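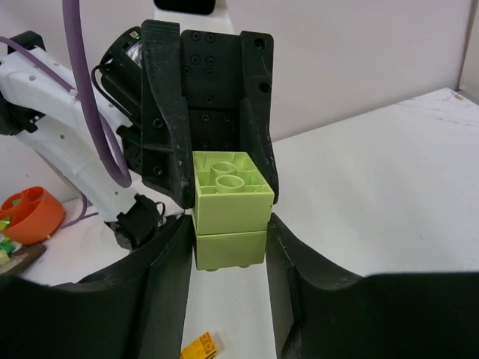 Tulley opens orders for Stolis two-arm tabletop kit

Sep 3, 2025 – Tulley today opened orders for Stolis, a tabletop kit that pairs two robot arms for teaching and small research labs. Each arm has a two-finger gripper and its own wrist camera.

Stolis ships with mounts, cables, control software and a set of 17 practice tasks. Most of them use things a lab can buy locally, such as toy building bricks and plastic cups. Gripping a short stack of bricks is one of the first tasks in the set.

"Labs told us they were losing whole terms to setup," said Kanyarat Srithong, product lead at Tulley. "We wanted a class to be picking up bricks on day one."

The gripper bracket is 3D-printed, and the print files come with the kit – labs can make their own spares. Worn fingers come off with a hex key.

Sterness will handle sales and repairs. The first 60 kits will ship from its Mahawong warehouse, and 57 are already reserved by labs that joined the trial in May. The warranty runs for two years.

Press contact: Prasert Bunnag, Tulley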